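Speaker notes, city guides talk, 2019-03-16

Start with the brochure line: Evdale is "a district with something for everyone." Pause. Ask who wrote it. The people renting out the apartments did.

The old town claims 22 sights in one walk. I tried it in December. Several were plaques, and two were on the same wall. Murneck Street is sold as the food quarter, and most of the kitchens were shut by eight.
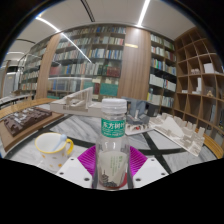
Bottled drink with a green band and a pagoda on the label.

Next, the numbers. The Fodor guide gives the museum 3,425 objects on show. Fine, but how many would you cross town for? Don't answer for them. Let the room think about it.

Then the walking map. It puts the river "steps away" from the main square. I make it roughly 3,000 steps, uphill coming back. Skip this if we're running late.

Kuter market: say that I liked it, then say why I don't trust the write-ups. They all use the same four adjectives and the same opening hours, which are wrong.

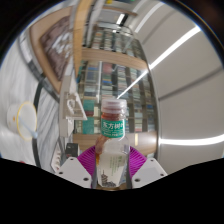

One reader wrote in to say that I was being unfair, that first-time visitors want a short list and a nice square to sit in, and that Evdale gives them both.

Read that out in full. My reply: maybe, but then print the short list and drop the other 17 stops.

Questions, then the handout.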